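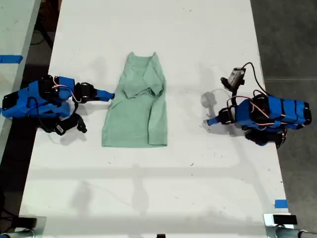 January 2024. Fold geometry for the Kosby drawer inserts, continued. The inserts are fixed width, so every shirt has to come down to a narrow rectangle before the cross folds, and the error from the first side fold carries through everything after it. Collar up, hem toward the bench edge, sides in first. On the mint-green shirt the left edge came in fairly straight; the right edge shows a double layer and the hem is slightly uneven. Soft creases run across the middle, where the upper fold overlaps the lower body.

Side fold target stays at one third of shoulder width, measured at the seam and not at the sleeve. Jersey gives when pulled, so measure with the cloth lying flat and no tension on it. Stefaniia Kravets wants the hem squared before any side fold. Tried her order on the Lau shirts and kept it: smooth from the collar down, square the hem, fold left, fold right, then cross fold from the hem up.

Stack test, Komport bin, 40 shirts folded the old way: height 582 mm. Bin limit is lower than that with the lid on. Repeat with the new order, same shirts, same bin, lid off, and let the stack rest before measuring. Put the 1000 g plate on top both times or the numbers can't be compared.

Heathered knits hold a crease less well than the plain white ones. Keep them in a separate stack for now.

To do: cut 4 more card templates, round the corners (the square ones snag the neckline). Ask Forkitz whether the May inserts keep the same width. If they change, the one-third rule has to be redone for the small sizes.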